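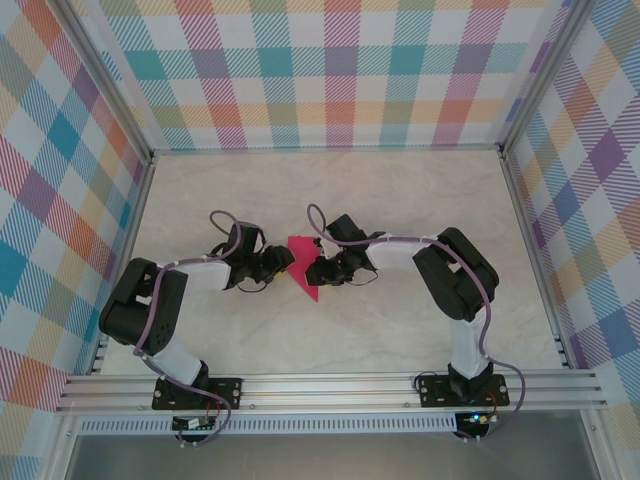 Two arms on a shared rail hold a piece of pink material between their grippers. Picture: Domton.

DOMTON RELEASES TROSTICO 4, PLANNING SOFTWARE FOR PAIRS OF ROBOT ARMS

Jasholm, 2nd January

Domton has released version 4 of Trostico, its planning and control software for small robot arms that work in pairs. The new version is available to existing licence holders from today and to new customers through the company's office in Jasholm.

Trostico 4 is the first version to treat two arms as one machine when both are holding the same item. Earlier versions planned a path for each arm separately and then checked the two paths for collisions. That method served well for rigid parts, but it gave poor results with cloth, film and paper, where a small difference in timing between the grippers can stretch the material or let it sag.

In the new version the planner works from the item outwards. The user states where the two held edges should be at each stage of the task, and the software calculates the movement of both arms together. If one arm has to slow down to stay within its joint limits, the other slows with it.

"Our customers have been asking for this since we first showed paired arms," said Lăcrămioara Ghiță, Managing Director of Domton. "Soft materials are a large part of the handling work that is still done entirely by hand, and much of that work needs two hands. We wanted the software to begin from that fact."

The release also includes a rewritten perception module. It estimates the outline of a flat, flexible item from a single fixed camera and updates that estimate as the item is lifted and turned. Where part of the outline is hidden by a gripper or by a fold, the module reports how certain it is of the hidden section, and the planner chooses a slower path when certainty is low. Patterned and brightly coloured backgrounds, which caused frequent errors in version 3, were given particular attention during development.

Angelica Umali, who leads perception work at Domton, said: "A plain background makes everything easier, and very few workplaces have one. We tested against checks, stripes and strong colours from the beginning of the project. The module still has difficulty with transparent film, and we have said so plainly in the release notes."

A third change concerns recording and replay. Operators can now guide both arms through a task, save the movement, and edit it on a shared timeline. Each grip, release and pause appears as a separate entry that can be moved, lengthened or removed. Saved tasks can be checked in simulation before they are sent to the arms, and the simulator now includes cable routing, so that a movement likely to pull a cable tight is marked before it is run.

Trostico 4 was developed over 14 months by a team of 12 engineers. A trial version was used from the spring by Surdu, which prepares fabric sample books for furniture makers. Surdu used the software to pick up cut swatches, hold them flat between two grippers and place them on backing card.

"The largest difference for us has been the time taken to set up a new shape," said Costel Tudose, Production Manager at Surdu. "With the previous version, changing from a square swatch to a triangular one meant roughly half a day of adjustment. We now do it between batches — and the operators do it themselves."

Surdu ended its trial in December and has since moved to a full licence.

Files saved in version 3 can be opened in Trostico 4 without conversion. Files from older versions must first be opened and saved in version 3. The software supports arms mounted on a common rail as well as arms on separate bases, provided that the distance between the bases has been measured and entered. Support for arms of unequal reach is planned for a later release.

Domton will hold introductory sessions for new users at its Jasholm training room. Places are limited, and priority will be given to customers with a current support agreement. The user guide has been revised throughout and is supplied with the software.

About Domton

Domton develops planning, perception and control software for light robot arms used in workshops, laboratories and small factories. The company is based in Jasholm.

Press enquiries: Lenuța Lungu, Communications Office, Domton, Jasholm
Technical enquiries and trial licences: Wenceslao Bermúdez, Customer Support, Domton, Jasholm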